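Food Law and Enforcement
Handout 6: Mislabeling, Adulteration and the Due Diligence Defense
Session date: 21/05/2019

Read this before class if you can, and bring it with you. We will work through the Karam problem in the second hour, and it goes much better when everyone has already had a first fight with the facts!

1. Where we left off

Last time we looked at licensing, which is the quiet end of food law. You apply, you pay, someone inspects, you get a number. Today we get to what happens when the product on the shelf doesn't match the label, or doesn't match what the regulator approved. I love this topic. It has chemistry, paperwork, criminal procedure and some wonderfully bad excuses.

Most food codes split these cases into two families, and students mix them up every year.

Misbranding (or mislabeling) is about what the package says. The food inside may be perfectly good. If the jar says 600 grams and holds 480, that is a labeling offense even if it is the best jam you ever tasted.

Adulteration is about what the food is. Something was added, taken out, swapped or allowed to get in. The label may be spotless.

One product can be both, and prosecutors often charge both. Olive oil cut with a cheaper oil and sold as pure is adulterated (the swap) and misbranded (the word "pure"). Look at each count separately and ask what the state has to prove for that count alone.

2. The elements

For a basic sale offense, the usual elements are:

a) a food, as the code defines it
b) a sale, or an offer or possession for sale
c) by the accused, or by someone the accused answers for
d) a defect of the kind named in the section charged

Notice what isn't there – intent. Many of these are strict liability offenses. The state does not have to show that the seller knew. The thinking goes back a long way: the buyer can't test the milk at the counter, the seller is better placed to check, and proof of a guilty mind inside a company is hard to come by. You may find that harsh. Hold on to that feeling, we'll need it for section 5.

Element (b) trips people up. Goods stacked in a warehouse can be "possessed for sale" before a single customer has seen them. A free sample may count too, depending on the code. Check the definitions section first, always. I mean it, first!

Element (c) brings in the company and its officers. A company acts through people, so the charge sheet often names the firm as first accused and a director as second. The director is not guilty just by holding the title. Most codes ask for consent, active involvement or neglect, and "neglect" is where the arguments happen.

3. Sampling and the chain of custody

A case is only as good as its sample. The inspector takes the product, divides it, seals each part, and labels it with date, place and batch. One part goes to the lab, one stays with the person it was taken from, and one is kept in reserve in case the results are disputed. (Some codes ask for two parts only. Read yours.)

Typical weak spots for the defense to look at:

Was the batch number on the sample the same as the one on the charge sheet?
Were the containers clean, and does anyone say so in a statement?
Is there a gap between the seizure form and the lab's receipt stamp?
Did the defendant get a part of the sample, and was it offered in time?
Was the product kept at the right temperature on the way?

A gap doesn't always sink the case. Courts tend to ask whether the gap raises a real doubt that the thing tested was the thing seized. Be ready to argue it both ways.

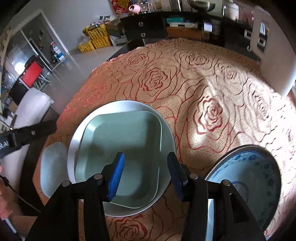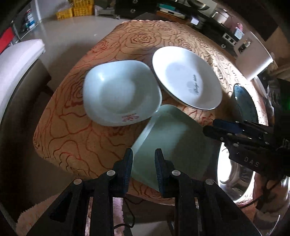
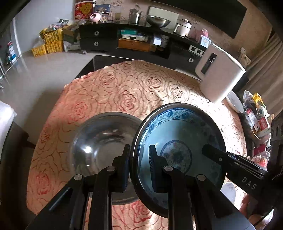 Fig. 1–3. Tableware and a gripper.

4. From arrest to arraignment

A quick refresher for those who haven't taken criminal procedure yet. The arraignment is the hearing at which the charge is read and the accused enters a plea, count by count. It is not a trial. No evidence is weighed. If the plea is not guilty, the court turns to bail and a trial date.

A company pleads through a representative. Make sure that person has written authority from the firm, or you can lose a whole morning. Where a director is charged next to the company, ask early whether one lawyer can act for both. Their interests can split very quickly – the company may want to say that the director broke its rules, and the director may want to say there weren't any.

Bail in these cases is mostly about attendance and the risk of tampering with stock or records. Expect conditions: surety, surrender of travel documents, sometimes an order to stop selling the product until trial.

5. The due diligence defense

Now the good part. To soften strict liability, many codes let the accused escape if they prove that they took all reasonable precautions and used all due diligence to avoid the offense. Two limbs, and you need both. "Reasonable precautions" means setting up a system. "Due diligence" means making sure the system really runs. A beautiful binder on a shelf gets you the first limb at most.

The burden sits on the accused, usually on the balance of probabilities. What counts as reasonable depends on size. A corner store isn't expected to run a lab. A national importer may well be expected to send samples to one.

Useful evidence: supplier checks, written specifications, test results with dates, training records, complaint logs, and proof that someone acted on the complaints. That last one matters enormously. A complaint log with no follow-up is often the best exhibit the prosecution has.

If the fault lies with someone else, such as a supplier, the code may require notice to the prosecutor before the hearing, naming that person. Miss the deadline and you may need the court's permission to raise it at all.

6. Class problem: the Karam juice case

Virano is a small bottling company. It sells a mango drink called Karam in 70 cl bottles. The label says "no added sugar." Virano buys its fruit base from a supplier, Wosis, under a contract in which Wosis promises that the base is unsweetened.

In November an inspector visits Virano's warehouse and takes samples from a pallet of 480 bottles. The lab, Clunum, finds added sugar in every bottle tested. The inspector's form gives the batch as 32. Clunum's report doesn't mention a batch number at all.

Virano has a quality manual. It says each delivery of fruit base must be tested on arrival. The file holds test sheets for the spring and summer, then none. The production manager says the test kit ran out and a new one was on order. There were three customer complaints about sweetness in that time, all answered with a coupon.

The regulator charges Virano and its managing director with selling misbranded food, selling adulterated food, and possessing misbranded food for sale.

Prepare short answers to the following.

Which counts can stand together on these facts, and is there any evidence of a sale?
How much weight should the missing batch number carry?
Can Virano rely on the promise from Wosis? What more would you want to see?
Does the gap in the test sheets defeat the first limb of the defense, the second limb, or both?
What would the state need to show against the managing director personally?
Should Virano and the director have the same lawyer?

Half the room will take the prosecution and half the defense. I'll assign sides when you arrive, so prepare both. Don't skip the complaints – there is a lot more in those coupons than there seems at first.

7. Reading for next time

Chapter 9 of the course reader, on product recalls and public warnings. Read the part on voluntary recalls twice; it's short and it is packed. Think about whether a fast recall should count in a company's favor at sentencing, and whether it can ever be used as an admission.

Written answers to the Karam problem are limited to 600 words and are due at the start of the next session. Please number your pages.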